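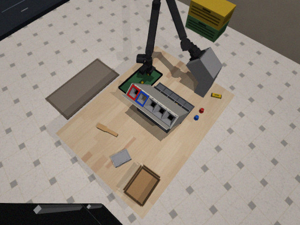 A gray sorting rack with five openings on a wooden surface

How to wrap your hands for boxing

Updated Apr 29, 2024 by Hina Mirani

You need one pair of cotton wraps with a little stretch. Adults should buy the long ones. Short wraps run out before you get to the thumb, and then the wrist is left thin.

Start with your fingers spread wide and your wrist straight. Put the loop over your thumb and take the wrap across the back of your hand, away from the thumb.

Go around the wrist 4 times, overlapping by half each time. Keep the cloth flat. A twisted edge will dig in once the glove is on.

Bring the wrap up across the back of the hand and circle the knuckles four times. Make a loose fist after the second pass. If the cloth pulls hard, unwind it and start that part again.

Next, go between the fingers. From the wrist, pass between the little finger and ring finger, then back to the wrist. Do the same for the other two gaps.

Take one turn around the thumb and go back over the knuckles twice. Use whatever is left on the wrist and close the strap.

Your fingertips should keep their normal color. Tingling means the wrap is too tight.

Beginners at Fellulside practice this at home before their first bag session. Bence Hegedűs teaches the same method but does the thumb before the fingers. Either order works.

Wash wraps in a mesh bag and hang them up to dry. Roll them with the strap end in first so the loop is ready next time.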